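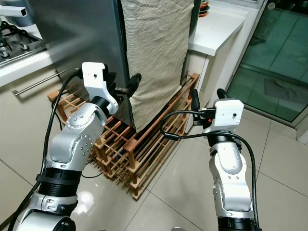 Stainless steel fridge in a kitchen corner.

Home / Kitchen / Cleaning / Stainless Steel Tips I Doubt, and a Few I Kept

Every few months another list goes around with the secret to a spotless stainless steel refrigerator. Olive oil. Baby oil. Club soda. Half a lemon. Furniture polish, if you can believe it. I have a stainless fridge, a stainless dishwasher and a sink that came with the house, and over the years I have tried most of what gets passed around. Most of it is either plain water doing the work or a layer of grease hiding the smudges until tomorrow.

So take what follows as one cranky person's notes. Your finish may be different from mine, and the booklet that came with the appliance beats anything you read on a website, including this one.

The oil trick

It does work, for an afternoon. You rub a few drops into the door, the marks vanish, and you feel clever. Then the oil sits there catching dust, flour and whatever floats off the stove. By the end of the week mine had a gray fuzz along the top of the door that took more scrubbing than the original fingerprints would have.

If you want to use oil anyway, use a tiny amount on a cloth that is already nearly dry, and buff it off until you think there's none left. There will be some left. Mineral oil is a better pick than olive oil, which goes sticky and starts to smell.

Vinegar

I'm less grumpy on this one. Plain white vinegar cut with water takes off greasy smears fairly well. What I don't believe is that you need it every time, or that it "disinfects" the door in any way worth mentioning. It also shouldn't be left sitting on the metal. Spray the cloth, wipe, follow with a damp cloth, dry.

Don't use it on the stone counter next to the fridge. Marble and limestone will etch, and the person writing the tip never seems to have a marble counter.

Special sprays

I bought a bottle of Hatex stainless spray because the label promised a streak-free shine that lasts. It gave me streaks. A second try with half as much gave me fewer streaks, and a third try with barely any looked about the same as dish soap and water. I finished the bottle because I'd paid for it.

The Mekell wipes were a little better and smelled like a dentist's office. I used 2 of them on a single door, and at that rate the tub isn't cheap. Neither one did anything for the small scratch near the handle, whatever the packaging hinted.

What I do now

A drop of dish soap in warm water, a soft cloth, and a second cloth for drying. That's most of it. Details that do seem to matter:

Look closely for the grain, the faint lines running one way across the steel. Wipe along them. I took this for fussiness until I tried going across, and the streaks showed up as soon as the evening light hit the door.

Dry right away. Water spots are the thing most people are fighting, especially with hard water. If you leave the door to air dry you've just made tomorrow's job.

Wash the cloths without fabric softener. Softener leaves a film in the cloth and the cloth leaves it on the fridge. I ignored this for years.

Skip steel wool, scouring powder and anything with chlorine bleach in it. This is the one warning that all the lists agree on, and they're right. Steel wool leaves tiny bits behind that rust, and then you think the fridge is rusting.

About that scratch

There are kits. I tried the Staldale one, which has graded pads running up to 3000 grit and a small tube of paste. It says ten minutes. It took me most of a Tamayo ballgame on the radio, and I ended up with a shiny patch bigger than the scratch. On an out-of-the-way panel that might be fine. On the front of the door I'd leave the scratch alone and put up with it. Some stainless has a clear coating against fingerprints too, and a pad will go straight through it. Check before you touch it.

Toothpaste, by the way, is just a mild abrasive that smells nice. Same problem, smaller patch.

Parts of the fridge that deserve the effort more

The front gets all the attention and it's the part that matters least. If you have roughly 4 minutes to spend, spend them somewhere else.

The door gasket collects crumbs and sticky drips in its folds. Warm soapy water and an old toothbrush. Then close the door on a slip of paper and tug. If the paper slides out with no drag at all, the seal may need a closer look. People call this a definitive test and I don't think it is, but it's free.

The coils, if yours can be reached, get furry. Unplug the fridge first, then use a coil brush and a vacuum. I've seen wild claims about how much money this saves. My electric bill in August looked like it always looks in August. I still do it, mostly on account of the dog hair.

The top. Nobody in my house can see up there, and it shows. A sheet of old newspaper laid flat is a reasonable tip if nothing on your model vents through the top. Swap it out when it gets greasy.

The floor underneath the front edge. Take the kick plate off if it comes off easily, and don't force it if it doesn't. I cracked 2 tabs on mine that way, and it has rattled ever since.

Leftover claims

Baking soda in an open box on the shelf: weak at best. Finding the bad onion works better.

Car wax on the door: no thank you, not in the kitchen.

Coffee filters as polishing cloths: fine, lint-free, no better than a clean cotton T-shirt, and you'll want them for coffee.

Filed under: Cleaning, Appliances, Kitchen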